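课程项目报告汇编
首页 课程 项目报告 下载 联系我们
搜索 请输入关键词 搜索

小桌面上的饮料与零食:公共休息角取放点的整理与改进
2022年5月8日 作者:Yareli Serrano、Emiliano Tapia

一、项目来由

Middale 教学楼二层走廊尽头有一个休息角,面积不大,靠墙放着几张带抽屉的小方桌。学生课间在那里放水、放零食,也有人把没喝完的饮料留在桌上就去上课。上学期 11 月,教学楼管理办公室收到几条意见,内容差不多:桌面乱,东西分不清是谁的,饮料碰倒后流进抽屉,里面的纸张被泡坏。

我们组选了这个题目作为生活空间设计课的期末项目。指导教师是 Corina Strebel。Nayeli Salinas 参加了问卷设计和前期访谈,Teodoro Ventura 负责量尺寸和画草图,报告由署名的两人执笔。

项目的目标定得比较小:不换家具,不加大件,只在现有小桌的条件下,找出一种放饮料和零食的办法,让人拿得方便,放回去也不费事,并且尽量减少碰倒。

二、现有条件

休息角的小桌是方形桌面,桌面下方紧接着抽屉。桌子靠墙,人只能从正面和侧面接近。桌面颜色偏深,水渍干了以后看得比较清楚,这一点对清洁有好处,但也让桌子显得总是没擦干净。

抽屉原来是给值班人员放登记表和文具用的,后来登记改在网上进行,抽屉就基本闲置了,只剩一些旧表格。抽屉面板在桌面前缘的下方,桌上的液体一旦流到前缘,就会顺着面板往下,有一部分从缝里进去。访谈时值班人员给我们看了泡皱的表格,边上有一圈褐色的印子,应该是可乐或者咖啡。

桌子的位置也有影响。走廊里的人从右侧经过时,书包容易蹭到桌子的边角。Teodoro 在课间站着观察过,多数人不是故意靠近桌子,是给对面的人让路时往里偏了一步。

三、问卷和访谈

我们通过班级群发放问卷,收回有效问卷 493 份。问卷只有 7 道题,其中 4 道是选择题,其余是填写题。题目包括:平时在休息角放什么,放多久,有没有拿错过别人的东西,有没有碰倒过饮料,希望桌面上保留哪些东西。

放得最多的是瓶装水,其次是罐装饮料,再其次是独立包装的小零食,比如巧克力棒和饼干。用自己杯子的人有,但他们多半会把杯子带走,很少留在桌上。因此我们把瓶装水、罐装饮料和条状零食定为这次要处理的主要物品。

填写题的回答长短不一。有一份写道,拉开拉环的罐子最麻烦,盖不上,也不能放进书包,只好立在桌上。另一份写道,水瓶长得都一样,放下以后再回来就不敢喝了。还有一份只写了四个字:别收走啊。后来我们在访谈中了解到,保洁人员每天傍晚会把桌上的东西全部清掉,不管有没有开封,学生对此有意见,保洁人员也觉得为难。

四、物品的特点

三类物品放在同一张小桌上,情况各不相同。

瓶装水有螺旋盖,倒了通常不会漏,问题在于它比罐子高,瓶身又轻。喝掉大半以后,重心虽然低,但整瓶的分量不够,衣袖一带就会倒。瓶身上有竖向或横向的纹路时,手指比较容易抓稳;光滑的瓶身沾了水珠以后容易滑。标签大多贴在瓶身中段,手正好握在标签的位置。

罐装饮料矮一些,立得稳。没有打开的时候几乎没有问题,打开以后就是最容易造成污渍的一类。罐子放在桌子前缘时,抽屉被拉动也会让它晃。

条状零食只能平放。它不会倒,但占的是长度。横着放会挡住后面的东西,竖着放又容易伸出桌边。包装两端是压合的,压合处翘起来以后会勾到旁边的东西,不过这种情况不多。
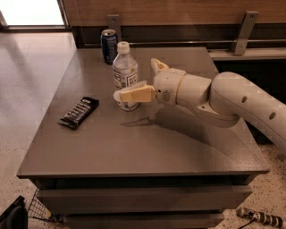 一张小桌上同时放水瓶、罐子和零食,哪一样应该放在最靠墙的地方?

开了口的罐子最适合靠墙,离前缘越远越好,拿水瓶的手也就不必经过它的正前方。水瓶可以稍微靠前,平放的零食留在侧边。

五、摆放试验

我们用同一张小桌做了几轮试验,物品为一罐饮料、一瓶水和一条巧克力。为了不弄脏地面,罐子里装的是清水,开口保持打开。

第一种摆法是一字排开,三件东西都放在靠近前缘的位置。看上去整齐,拿起来也快,但是拉抽屉时罐子会晃,经过的人也容易碰到最外侧的一件。

第二种摆法是全部靠墙。碰倒的情况明显减少,可是拿零食时手要伸过水瓶和罐子,反而容易把它们带倒。个子矮的同学还提出,靠墙的东西要踮脚才能拿到。

第三种摆法是前后错开。罐子在后,水瓶在它的侧前方,零食平放在另一侧,斜着放。斜放是 Nayeli 提出来的,起初我们觉得不整齐,试过以后发现它占的前后距离比竖放短,也不像横放那样挡住整排。手从侧面进来,可以直接碰到水瓶,不需要绕过别的东西。

试验中还注意到一个细节。拿水瓶的时候,多数人握的是中段或偏下的位置,小部分人捏瓶盖。捏瓶盖提起来的时候瓶身会摆,如果旁边紧挨着罐子,就会撞上。所以水瓶和罐子之间要留出空隙,空隙以能放进一只手为准,不需要用尺子量。

六、改进方案

根据试验,我们给休息角写了一份简单的办法,并在其中一张桌子上试用。

靠墙一侧贴一条浅色胶带,作为罐装饮料的位置。胶带不贴字,只画一个圆圈。原先打算印标签,打印店 Skullum 可以做防水的,后来觉得学生看圆圈就能明白,没有必要花这个钱。

水瓶的位置用一块薄的防滑垫标出来。防滑垫是从学校附近的 Curkerus 杂货店买的,可以剪,剪成方形后边角要再修圆,不然会翘。垫子不用胶粘,擦桌子时拿起来就行。

零食不设固定位置,只要求放在水瓶的另一侧。抽屉里的旧表格已经清空,底部铺了一层吸水纸。没有开封的零食可以放进抽屉,开了封的不能放,这一条是管理办公室加的。

桌子右侧的走道问题,我们没有办法从桌面上解决。Teodoro 画了一张把桌子整体左移的草图,交给了管理办公室,目前没有答复。

关于傍晚清理的问题,我们和保洁人员谈过一次。双方同意,未开封的东西收进抽屉,已经打开的照旧清掉。学生可以在瓶身标签上写名字,抽屉旁边挂了一支油性笔。

七、费用

材料费在课程经费里报销。课程给各组的上限是 4000,我们只用了很小的一部分,主要是防滑垫、胶带、吸水纸和一支油性笔,收据附在纸质版后面。剩余的钱没有另作安排。

八、试用情况

试用开始后,桌面上的污渍比原来少,值班人员也这样反映。防滑垫的效果比预想的好,水瓶放上去以后轻轻碰一下不会移动。胶带圆圈的效果一般,有人把水瓶放在圆圈里,把罐子放在垫子上,正好反过来。我们起初想加文字说明,Corina Strebel 老师建议先把圆圈画小一点,画成和罐底差不多大。改小以后放反的情况少了一些。

油性笔丢过一次,后来用绳子系住。绳子太短,写名字时要弯腰,又换了一根长的。

零食放进抽屉以后,有人忘记拿。清理抽屉时我们发现了几条巧克力,外包装完好,交给了值班人员保管。抽屉从外面看不到里面,放进去的东西容易被忘掉,这是原来没有想到的。可以考虑在抽屉面板上贴一张小条,提醒离开前看一眼。

九、不足

问卷是通过班级群发的,常用休息角的人和不常用的人没有分开,结论可能偏向不常用的人。试验只用了一种水瓶和一种罐子,细长的罐子没有试过,大容量的水瓶也没有试过。冬天有人会放保温杯,重量和高度都不一样,现在的垫子尺寸可能不够。

课间观察的时间都在上午。下午的人流要等下学期再补,Cervantes 楼也有同样的小桌,那边的值班人员表示愿意让我们去量一量。

十、给下一组的说明

防滑垫的裁剪尺寸和草图在课程文件柜里,放在贴有组号的纸袋中。吸水纸需要定期换,时间长了会有味道。胶带撕下来以后桌面会留胶,用橡皮可以擦掉,不要用刀刮。油性笔写在塑料标签上要等一会儿才干,马上拿会蹭花。

如果继续做这个题目,建议先处理抽屉看不见里面的问题,再考虑其他两张桌子。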